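**Patuvthorpe，2021年5月10日**

Patuvthorpe 地区足球联盟（以下简称“联盟”）今日宣布，Sabatier 杯赛自下赛季起改变赛制：取消分区小组赛，首轮起即采用单场淘汰，半决赛改为主客场两回合。新赛制已由成员俱乐部投票通过，共有19家俱乐部参加表决，达到章程规定的多数。

本赛季余下的杯赛场次不受影响，仍按原赛程和原规则进行。

## 赛制调整内容

按照现行办法，参赛球队先分入四个小组，小组前两名晋级八强。新赛制取消小组赛阶段，所有球队通过抽签直接进入首轮。因参赛球队数目不是二的整数次幂，部分球队首轮轮空，轮空资格依照上赛季联赛排名确定。

首轮至四分之一决赛均为单场比赛，抽签时先抽出的球队为主队。如九十分钟内战平，不设加时赛，直接以点球决定胜负。半决赛为两回合，总比分相同时加时三十分钟，仍未分出胜负则进行点球决战，不采用客场进球规则。决赛在中立场地举行，加时与点球办法同半决赛。

首轮抽签安排在联赛赛程公布之后进行，结果于当天在联盟网站发布。首轮比赛全部在冬歇期之前踢完，四分之一决赛定于明年1月。如遇场地结冰或积水，裁判在开赛前两小时仍可决定延期，补赛须在原定日期后的十四天内完成。

俱乐部如主场不具备夜间照明条件，可以申请将平日晚间的比赛移至周末下午，也可以与对手协商互换主客场。互换须双方书面同意，并在比赛日七天之前报联盟竞赛部备案。逾期提交的申请不予受理，双方按原定时间、地点参赛。

## 报名与球员资格

每队可为杯赛报名二十五名球员，其中至少4人须为本俱乐部青年队培养。所谓本俱乐部培养，是指球员在年满二十一岁之前在该俱乐部注册满三个完整赛季，各赛季不必连续。

租借球员可以参加杯赛，但不得在同一届杯赛中代表两家俱乐部出场。已经代表原俱乐部在杯赛中出场的球员，转会后仍可参加联赛，当届杯赛不得再次报名。仅进入替补名单而没有上场的，不视为出场。

杯赛的黄牌单独累计，不与联赛合并。累计两张黄牌者停赛一场，四分之一决赛结束后黄牌清零。红牌的停赛场次在联赛和杯赛中通用，从判罚之后的第一场正式比赛起执行。

每场比赛可提交七名替补，允许换下五人，换人机会三次，中场休息时换人不计在内。进入加时赛的，双方各增加一个换人名额和一次换人机会。门将受伤而替补席上已无门将的，不另行增加名额。

## 收入分配

首轮至四分之一决赛的门票收入在扣除裁判费、场地开支和安保费用后，由主客两队平分。半决赛各回合的收入归当场主队所有。决赛收入在扣除场租后分为三份，两支参赛球队各得一份，其余一份划入联盟的青训专项。

首轮被淘汰的俱乐部可获得1000元的客场交通补贴，主场作战的球队不适用此项。补贴在比赛结束后的三十天内发放，俱乐部无须另行提出申请，但应事先向联盟提供有效的收款账户。

门票价格由主队决定，十六岁以下观众的票价不得高于成人票价的一半。客队球迷应分得不少于可用座位百分之十五的门票，主队须在比赛日前十天将这部分门票交给客队。客队未售出的票，最迟在比赛前两天退回。 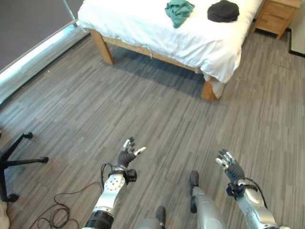 Patuvthorpe 地区成员俱乐部之一的 Zellell 竞技在表决后发表书面意见，表示支持取消小组赛，同时认为首轮轮空资格不应只看联赛排名。该俱乐部在意见中写道：“排名靠后的球队本来就人手紧，还要比别人多踢一轮。我们接受表决结果，但希望联盟在一个赛季之后重新讨论轮空的办法，抽签也是可以考虑的。”

联盟对此答复，轮空办法将在新赛制实行满一个赛季之后列入年度会议议程，届时各俱乐部均可提交书面方案。在此之前，轮空资格仍按已通过的文本执行。

Olla 联队则对平日晚间比赛提出保留意见。该队认为，业余球员白天上班，晚间赶往客场有困难，路程较远的比赛应当一律安排在周末。竞赛部将在编排首轮赛程时参考两队之间的行车距离，单程超过一个半小时的，原则上不排在平日晚间。这一处理方式不写入规程，由竞赛部在编排时掌握。

## 赛制修改的经过

修改赛制的讨论始于上赛季。由于赛程多次顺延，小组赛末轮与联赛冲突，部分球队在一周之内踢了三场比赛。几家俱乐部随后提出减少杯赛场次，联盟竞赛部据此起草了2套方案，分发各俱乐部征求意见。

第一套方案保留小组赛，但将每组比赛减为单循环。第二套方案即此次通过的直接淘汰制。征求意见期间，多数俱乐部倾向于第二套方案，主要分歧集中在半决赛是否应当打两回合。最终文本保留了两回合半决赛，但两回合之间至少间隔六天，中间不安排联赛。

按照新赛制，一支打入决赛的球队在杯赛中最多出场六次，比现行赛制减少两次。对于首轮即遭淘汰的球队，空出的比赛日可以用来补踢延期的联赛，也可以自行安排友谊赛。友谊赛须提前五天向联盟报备，并由注册裁判执法。

## 场地与裁判

杯赛场地标准与联赛相同。使用人造草皮的俱乐部须在赛季开始前提交当年的检测报告，报告过期的场地不得承办杯赛。更衣室应分设主队、客队和裁判三间，裁判更衣室不得与球队共用。

四分之一决赛起增设第四官员，费用由联盟承担。首轮的裁判由竞赛部统一指派，俱乐部不得要求更换。对裁判安排有异议的，可以在赛后四十八小时内提出书面意见，意见只供今后指派时参考，不影响比赛结果。

决赛场地采取申办方式确定。申办俱乐部应具备不少于八百个座位、夜间照明以及可供急救车辆进出的通道。申办截止日期和所需材料将另行通知。如申办俱乐部本身进入决赛，比赛移至备选场地举行。

## 观众入场

各场比赛的观众人数以当地主管部门的规定为准。主队应在赛前三天公布可售门票的数目和入场办法。若比赛须在无观众的情况下进行，已售门票全额退款，由此产生的手续费由主队承担，不计入双方分摊的开支。

各队随队进入场地的人员，包括教练、队医和工作人员，合计不超过十人，名单应与球员名单一并提交。没有列入名单的人员不得进入技术区域。

## 后续安排

完整规程将在本赛季最后一轮联赛结束之后寄送各俱乐部，并在联盟网站刊登。各俱乐部应在收到规程后的二十一天内确认是否参赛，逾期没有答复的，视为放弃当届资格。确认参赛之后退出的俱乐部，须承担对手已经发生的合理支出，并不得参加下一届杯赛。

Sabatier 杯赛的女子组和青年组暂不改变赛制。女子组目前参赛球队较少，仍采用单循环加决赛的办法。青年组的赛程由青年竞赛部另行公布，与成年组使用同一场地的，以成年组的时间为准，青年组比赛相应提前。

## 关于联盟

Patuvthorpe 地区足球联盟负责组织本地区的成年和青年联赛、Sabatier 杯赛以及裁判的注册和培训。联盟竞赛部设在 Patuvthorpe，工作时间为上午九时至下午五时。

有关规程的问题，请各俱乐部通过已登记的联络邮箱向竞赛部提出。媒体如需采访或索取表决文本，请与联盟新闻办公室联系，并注明所属机构和截稿时间。

（完）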